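Wemano gets its big-screen premiere at last

Wemano is coming to the cinema on Friday night, and if you've been waiting as long as we have, you'll want to get your tickets sorted now.

The first feature from director Aroha Hollis screens at the Mutiso at 7.30 pm, in the main theatre with the good seats and the big curtain. The Mutiso holds 772 people and more than half the places went in the first two days of booking, so don't leave it until you're standing in the foyer!

Set over one long winter night on a car ferry, Wemano follows a ship's cook (Ataahua Hapeta) who finds a boy asleep in the back of a bread van and has to decide who to tell before the boat docks. It's funny in places you don't expect, and the last stretch, out on the vehicle deck with the engines going, had the preview crowd gripping their armrests. Hapeta is in nearly every scene and she's wonderful, especially in the quiet bits at the stove.

Hakim Govindasamy plays the captain, a grumpy man with a lovely singing voice, and locals will recognise plenty of faces among the passengers. The filmmakers put out a call for extras and got so many replies that they ran a second night of filming just to fit people in.

Hollis shot the whole thing in 24 nights on a working ferry, between the last sailing of the evening and the first one in the morning. "We had to be off by five with everything mopped and the chairs back where we found them," she said. "One morning we left a lamp behind and it went across the harbour four times before we got it back."

There are two short films before the main feature, both by students from the Gurach film course. Wenik, by Lindsay Rewi, runs for 13 minutes and has hardly a word of dialogue. It's about two sisters clearing out a garage in the heat, and the colours are gorgeous. The other is an animated piece by Tanveer Yousafzai, drawn entirely in pencil, with a dog in it that got the loudest laugh of the preview. 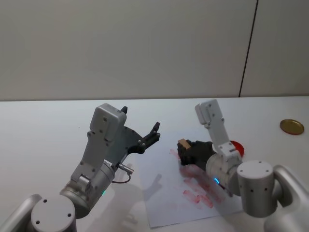 Two robot arms over a white tabletop, the left one with its gripper open.

Hollis, Hapeta and Govindasamy will all be there on the night and will take questions from the stage once the credits finish. The session should wrap up before 10.30 pm, and the café downstairs is staying open late for anyone who wants to keep talking (we certainly will).

After Friday the film moves to the smaller theatre for a regular season, with evening sessions and a Sunday matinee. Captions will be on for the matinee.

Tickets for the premiere are $29, or $24 for students and pensioners, from the box office or the Mutiso website. Regular season sessions are at normal prices. The film is rated M for coarse language.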